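Friday, just after seven, and the technician who looks after the two-arm cell at Zamau is already on her second coffee. She has 19 minutes before the first run. We talk standing up.

"Ask me while I wipe," she says. So, the wiping. Every morning, both grippers, dry cloth first, then a damp one. No solvent. Somebody used solvent once, before her time, and the pads went slick.

The cell packs toy groceries into paper bags for Meireles, the shop chain. Two arms, one bench, one very bright light overhead. Sounds easy. "Paper is horrible," she says. "It folds when you don't want it to. And it's dusty, people dont believe me, but run your finger along a pad at the end of a shift."

Pads are most of her job. The crosshatch on the inside of each finger is what does the holding, and it wears unevenly.

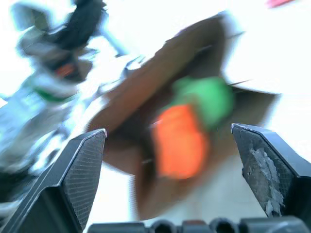 "One side always goes first," she says. "You get that pale, chalky look and you think, is it dirt or is it gone? So you wipe it. If it's still pale, look closer. If the pattern's still there under your nail, leave it alone." She swaps pads in pairs, even when one looks fine. Mixed pairs pull to one side, she says, and then a carrot ends up on the floor.

How long does a pair last? She keeps a notebook. Best so far, 537 hours. Worst, 271, and that was a bad batch from Reline, who replaced the lot without an argument. Her rule now is to check properly at 200 and then every Friday after that.

Setup takes longer than the repairs do. After a pad change she closes the fingers on a strip of card, pulls, and sets the grip force again from the bottom up. Then the wrist camera. "The light bleaches everything behind the bag. I turned it down, the other arm lost its marks. Turned it back up." She's asked for a diffuser. It's on order from Narkska, has been since December.

And speed? She'd slow the whole thing down if it were up to her. It isnt. "Slow is kinder to the bags. Kinder to the screws too." She checks the finger screws with a small torque driver, never by feel.

The buzzer goes. She puts the cloth in her back pocket, closes the gate and tries it twice to make sure it's latched.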